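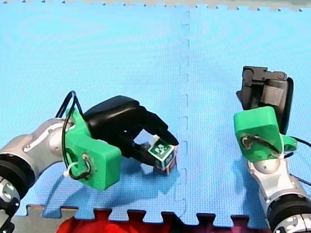

CHAPTER 2
Does Firing the Coach Work?

Before you read

Think of a team you follow that changed its head coach in the middle of a season. Write down what you remember about the next few games. Then look up the results. Keep both pieces of paper, as you will need them in Section 2.4.

Key terms in this chapter: baseline, regression to the mean, comparison group, selection, caretaker spell, schedule strength

2.1 A story everyone has heard

Joltska had lost five games in a row when the club let its head coach go. It was February, the stadium was half full, and people in the seats behind the bench had been calling for the change since before the winter break. The assistant took over the next morning. Joltska drew its first game under him and won the three after that. By the end of the month the local paper was writing about a new spirit in the locker room, harder practices, and players who had been let off the leash.

You could swap in the name of almost any club in almost any sport and the story would stand. A team plays badly, the coach goes, and the team plays better. Fans call it the new coach bounce. Owners pay for it, sometimes with a great deal of money, when you add the cost of buying out the old contract to the cost of the new one. Broadcasters bring it up before the first game and bring it up again after the win. When there is no win, the subject tends to drop out of the broadcast.

The claim inside the story is simple: the change of coach caused the better results. It may be true. Some coaches are bad at the job and should be replaced. But the story as it is usually told gives you very little reason to believe it, and most of this chapter is about why.

Start with the question of when coaches get fired. They don't get fired at random. A club does not pull a date out of a hat. The ax falls at the bottom of a bad run, often after the ugliest loss of the season. So the "before" half of our before-and-after picture has been picked for being awful. A team's results go up and down through the year for all kinds of reasons, including injuries, travel, a goalkeeper's sore hand, a shot that hits the post and bounces the wrong way. Pick any low point on that wavy line and look at what follows, and what follows will usually be higher. It would be higher if the club had changed the color of its socks.

That pull back toward the ordinary is called regression to the mean. It has no force behind it and it isn't payback for bad luck. A team that wins half its games over several years and then loses five straight is, most likely, still a team that wins half its games. When it goes back to doing so, whoever happens to be standing on the sideline will get the credit.

Try it with slips of paper

You can see the effect without any team at all. Cut up 100 slips of paper. Mark half of them W and half of them L, put them in a bowl, and draw one at a time, putting each slip back after you read it. Write down the letters in a long row. Now go along the row and find every place where four L's come together. Draw an arrow after each one and write "coach fired" above it. Count the wins in the next four draws after each arrow.

Nearly every arrow will be followed by an improvement. It could hardly be otherwise, as there is nothing worse than no wins out of four. The bowl has not been inspired by anybody. Students who do this in class often object that a bowl of paper has no feelings and a team does, which is a fair point and one we come back to below. What the exercise shows is smaller than that. It shows how much improvement you should expect to see when the change did nothing. A claim that the new coach helped has to beat that amount, and the newspaper story about Joltska never tells you what the amount was.

2.2 What would count as evidence?

Suppose we want to do better than the newspaper. We need teams that had the same kind of slump and kept their coach. These make up a comparison group. If the teams that fired someone recovered faster than the teams that sat tight, we have the beginning of a case. If both groups recovered at the same speed, the bounce is mostly the wavy line doing what wavy lines do.

The league used in this chapter's data file plays a season of 30 games. The file covers many seasons and includes about 600 slumps, with a slump defined as any stretch in which a team takes two points or fewer from five games. For each one, the file lists whether the coach was replaced, who the next opponents were, and how the team did. You will work with the file in Section 2.5. For now, look at two clubs that appear on the same page of it.

Farah and Votton finished side by side in the table one year and hit the same bad patch the next. Farah fired its coach. Votton's owner was asked about his own coach after yet another home loss and said he had no plans, a phrase that normally means the locks are being changed that night. In this case he meant it. Over the following eight games the two clubs took exactly the same number of points. In Farah the new coach was given a longer contract. In Votton the season was remembered as one in which the team had been a little unlucky around midwinter.

One pair of clubs proves nothing, and you should be as suspicious of a neat story that supports this chapter as you are of one that goes against it. We chose Farah and Votton out of a long file, and we chose them for matching so well. An author on the other side could have turned a few pages and found a pair in which the club that made the change shot up the table. Pairs are good for explaining an idea. They are poor at settling an argument.

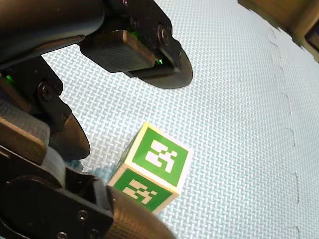
Marcus Kowalczyk thinks this whole line of reasoning misses how a team works from the inside. A slump in a data file is only a row of losses, he argues, and two identical rows can hide two very different locker rooms. In one, the players still believe in the plan and are hitting the post. In the other, they have stopped listening, and the senior ones have begun to run practice drills at half speed. An owner who is around the building can tell which is which. He fires the coach in the second case and keeps him in the first, so when both clubs recover equally well, it means that firing rescued a team that would otherwise have gone on sinking.

Take the objection seriously. It is the strongest one there is, and it has a name in this book: selection. If the clubs that fire are in worse trouble than the clubs that wait, then an equal recovery would hide a real benefit. The comparison group would be the wrong one.

Now notice what the objection needs in order to work. It needs owners to be good at telling a broken team from an unlucky one. That is a claim about the world too, and it can be checked. Goals and points are noisy over five games, but shots and chances are less so. If owners can see true trouble, then the teams whose coaches were fired should have been giving up more good chances than the teams whose coaches stayed. Kowalczyk's account predicts a gap. Before you open the file in Section 2.5, write down whether you expect to find one, and how large it would have to be to change your mind.

There is also a less flattering form of selection. Owners may respond to noise from the stands, to a rival club's success, or to the plain wish to be seen doing something. At Priresell, the club's own statement on letting its coach go spoke of "a need for fresh energy" and mentioned nothing at all about how the team had been playing. Statements of this kind are written to be empty and should not be used as evidence in either direction, though students like to quote them.

2.3 Trouble with the "after"

So far we have picked at the "before" half of the story. The "after" half has problems of its own.

The first is length. How long does a bounce last? Four games is a popular answer when the team wins four games. If it wins six, the graphic on the screen says six. When the stopping point is picked after the results are in, it will be picked where the line looks best. You can guard against this only by fixing the length in advance and sticking to it, even when the seventh game would have made a nicer chart.

The second is the schedule. Look again at Joltska. The five losses came against teams in the upper half of the table, three of them away from home. The draw and the wins came against weaker sides, mostly at home. None of that was in the paper, although the fixtures had been printed in the same paper the previous summer. A change that happens to fall between a hard stretch and an easy one will look like genius, and a change that falls the other way gets a good coach called a mistake.

The third is the roster. Clubs that fire a coach in winter often sign players at the same time, and injured players return on their own timetable. Joltska's leading scorer came back from a knee injury in the second game under the new man. Perhaps he would have scored just as often for the old one. We have no way to replay the month and find out, and neither does anyone who is sure of the answer.

Section 2.4 goes back to the notes you made at the start of the chapter. Have both sheets in front of you, along with the fixture list for the season you chose.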